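## Can a robot do my chores yet?

We get this one a lot at Pliderside, and we love it! The short version is "a few of them, slowly." Sorting small things on a tabletop is coming along nicely. Folding a fitted sheet is still a dream (for most of us humans too).

Jinfeng Tan runs our practice tasks in simulation first, with an arm, a table and some coloured blocks. Last winter she got through 465 tries at one tidying job, and we cheered at the good ones.

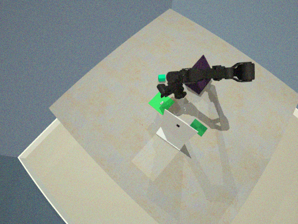 **What about washing the dishes?**

Loading plates is possible in a lab with a tidy rack. Greasy pans and wine glasses are much harder, and we wouldn't leave a machine alone with either.

**When could I have one at home?**

Kaiwen Fu guesses roughly 6 years for simple jobs. Hyun-seo Koo thinks longer.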